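How Hay Gets Made
By Lesego Ngcobo
3rd May

Cows, sheep and horses eat grass all summer. In winter the grass stops growing, so farmers save some of it. Saved, dried grass is called hay.

First the farmer waits for a few dry days in a row. Then a mower cuts the grass and leaves it lying in the field. A machine called a tedder flips and spreads it so the sun and wind can reach every side. This usually takes 3 days or so of good weather.

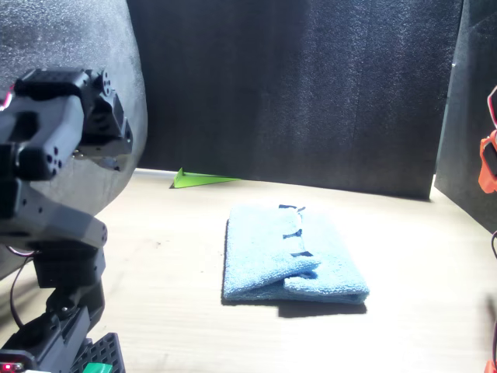

Next, a rake pulls the dry grass into long rows. A baler drives along each row, squeezes the hay into a block or a roll, and ties it with string. Each block is called a bale. A small square bale can weigh 40 pounds. Big round ones are moved with a tractor.

Hay has to be dry before it goes into the barn. Damp hay grows mold, which can make animals sick. It can also heat up inside the stack and even catch fire.

Straw looks a lot like hay, but it is the stalks left over from crops such as wheat. Farmers mostly use it for bedding. On the Safavi farm near Brurthorpe, 482 bales were put up last year, and the last ones were fed out in December.

Last updated by Anathi Shezi

Comments

Senad Golob: My daughter wants to know if rabbits eat hay too.

Lesego Ngcobo: Yes, they need it every day.

Normunds E.: We used this in class, thanks.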